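Midea Compact Microwave Review: Five Months in a Small Kitchen

By Darius Kairys
Sunday, February 2, 2025

I bought the Midea in September to replace a larger microwave that had taken over most of the counter in our apartment. I paid $129 for it at Koech, a local appliance store, and I have used it nearly every day since. I was not sent a free one and I have no connection to the store.

My needs are pretty basic. I reheat leftovers, warm milk, cook frozen vegetables and make popcorn on weekends. My wife uses it for oatmeal. Neither of us has ever roasted a chicken in a microwave and I did not try it for this review.

Size and setup

The old microwave was a full-size model that hung over the front of the counter by an inch. The Midea sits well back from the edge. Our dinner plates turn freely on the glass tray, but the big oval platter does not, and neither does a 9 x 13 baking dish. Measure your dishes before you order.

Setup took a few minutes. Pull off the tape, set the roller ring and tray in place, plug it in. The manual wants a gap behind and above the unit for air, so it will not work in a tight cubby. The cord comes out low on the back and was just long enough to reach our outlet. The manual itself is short and printed in very small type, with the cooking chart on the last page.

Looks

I picked the cream version because the kitchen cabinets are off-white and a bright white appliance next to them looks wrong. The color is warmer than it appeared on the store's website. A thin pinkish-red line runs around the raised part of the door, and it is the one bit of decoration I can point to. I did not like it at first. Now I don't notice it much, though my sister asked if it came in a version without the line. It does not.

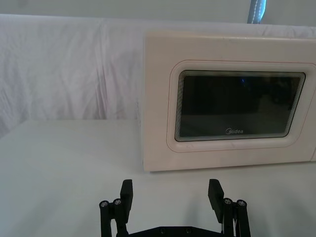 The Midea in cream. The front has picked up some faint scuffs and small marks.

The finish is my main complaint about the outside. It wipes clean easily enough with a damp cloth, and tomato sauce came off without trouble, but it marks more readily than the old one did. If you are hard on your appliances, or have kids who open doors with whatever is in their hands, keep that in mind.

The window is dark. With the light on you can see whether soup is about to boil over, but you have to bend down and look. I would have liked a brighter bulb.

Heating

This is a lower-powered microwave and you have to add time to most package directions. A mug of coffee straight from the fridge takes 46 seconds to get where I like it. A plate of leftover pasta needs two rounds with a stir in between. Frozen peas come out well. Frozen lasagna took longer than the box said and the middle was still cool the first time, so I now run it at medium and let it stand afterward.

Popcorn is fine. I stop it when the popping slows down and usually find a small handful of kernels left in the bag.

Defrost is the weak spot. Ground beef started to cook at the corners while the center was hard. Breaking the block apart halfway through helps, but I mostly go back to thawing meat in the fridge overnight.

Noise

The fan is a low hum, quieter than our last one. The beep at the end is loud – loud enough to hear from the bedroom with the door shut – and I have not found a way to turn it off. I called Koech about this and they said they did not know of one either.

Compared with others

I also looked at the Drarov, which was on the next shelf in the store. It has more room inside and a better defrost program according to the clerk, but it was a good deal wider and would have put me back where I started. If you have the counter space, I would at least go and look at it.

Rating: 7 out of 10

Good for: small kitchens, one or two people, reheating and simple cooking.
Less good for: large dishes, thawing meat, light sleepers.

I would buy it again at the same price. I would not pay much more for it.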